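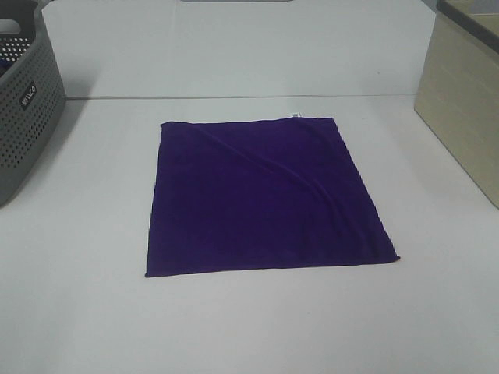
Flat cloth, crease retention - November, afternoon

Stock: square purple cloths from the Kornita lot, 126 received. Working through the crease check before Ching-wen Yeh starts on the folding order. Table wiped down first, backdrop left up.

Method unchanged from the Jandlow lot. Spread by hand, smooth once from the center outward, leave alone for 2 minutes, then note what remains.
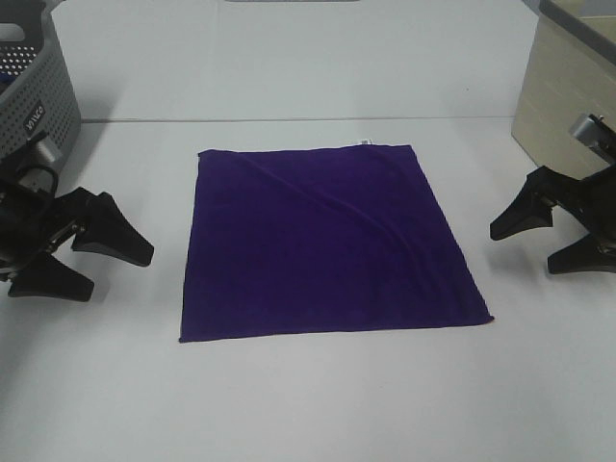 Crease grading still needs a fixed rule. Américo grades by length, I grade by whether I can feel it with a fingertip, and our sheets disagree. The faint diagonal on the purple one would be a 1 for me and a 2 for him. Ripples near the upper right I'd leave out of the grade and log separately. Tag edge goes at the far side for all pieces from now on - the Grastow sheets mixed it and can't be compared.

To do: ask Chang for the wash temperature.

Textile bench notes - contact Américo Garcia - Back to top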